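Two Arms in a Box: A Visit to the Lerent Demo Day
Posted 12/02/2018 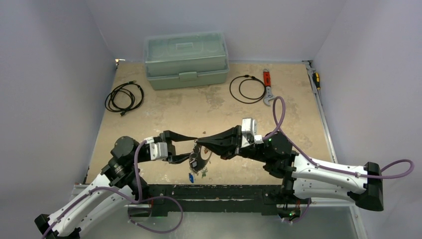 I drove out to Princombe because the Lerent brochure had promised a two-armed bench robot that "tidies, sorts and hands over small items straight out of the crate." I've read that sentence, or one like it, from four other companies. The price on the flyer was $3,499 for the starter kit, and when I asked at the desk whether that covered both arms, the answer was that it covered one arm and the software. The second arm is quoted separately. So is the enclosure.

The demo room is at the back of the Futeck building, past a coffee machine that took my dollar and kept it. We went in by groups and got 7 minutes each. The arms are a decent size for a workbench, with two-finger grippers, and the job of the day was small stuff: pick up a keychain sort of thing, bring the two grippers together, pass it across. There were tools and coiled cables on the surface too, and a green toolbox at the back with the lid closed.

I watched five handovers. Three went through. One ended with the item on the table, and one ended with an operator pressing stop before I could see what was wrong. The sales sheet says 143 handovers an hour. At the pace I saw, that number belongs to some other machine – or to some other keychain. I asked which items had been used for the test and was told the list would be emailed. It hasn't come.

My other worry is the wiring. Purple cable runs along both arms and bulges out in big loops, and I'd want to know how long that lasts next to a bench where people reach in for a wrench. The man at the desk said a cable guide is planned. He also said that in November, when I called.

To be fair to them, the grippers met neatly on the good runs, and small dangling things are hard to hold, let alone pass. Quintana, whose kit I saw last spring, wouldn't even try it and stuck to wooden blocks. But Quintana let me pick the blocks. Lerent wouldn't let me put my own keys on the table, and I asked twice.

The warranty is one year on the arms and 90 days on the grippers. Parking at Princombe is free if you get your ticket stamped on the way out.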